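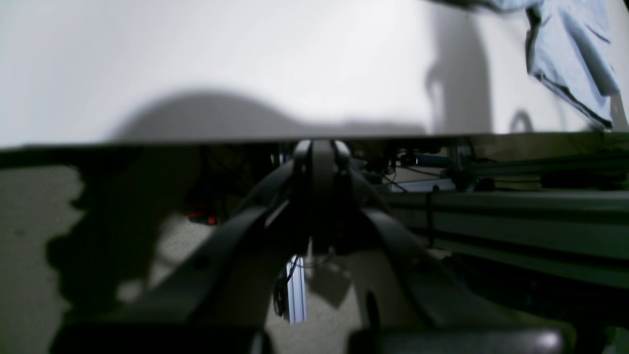

Pradmont Home Forum > Laundry > Folding tees on a table, worth it?

hemline202
I've folded shirts on the bed forever and I'm sick of it. Now I'm using a big white table and wow, you can see every wrinkle! Does anyone else fold this way, or is the bed fine?
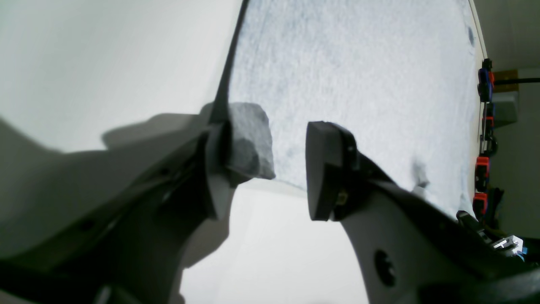 Posted by nundville_knits
Role: Moderator

Table, always. Check it for lint first, though — fuzz sticks to cotton knits like crazy. I've got 300 shirts on file cards for the Rodar swap (don't ask) and every one got folded flat.

hemline202
300?? Okay, I feel better about mine. 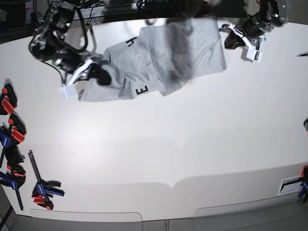
pegbasket
Gray tees are my worst ones because I can never tell front from back in a heap. I hunt for the print. With one bunched up like this, you get an E and a bit of some other character, and that's enough to know where the middle is. Then I find a hem. I don't bother with sleeves until later.

nundville_knits
Disagree, sleeves first! Leave them and they flip under.

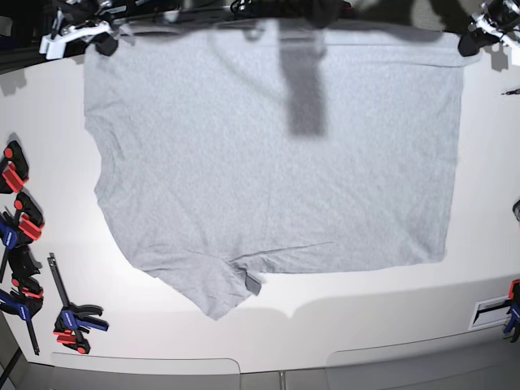

2 min read

pegbasket
See, hem pulled straight by both corners and the body goes nearly flat. Sure, one sleeve is folded down in a point, but you can fix that in a second.

nundville_knits
Or you do it first and there's nothing to fix :)

hemline202
Trying both ways tonight. Hladun towels after that.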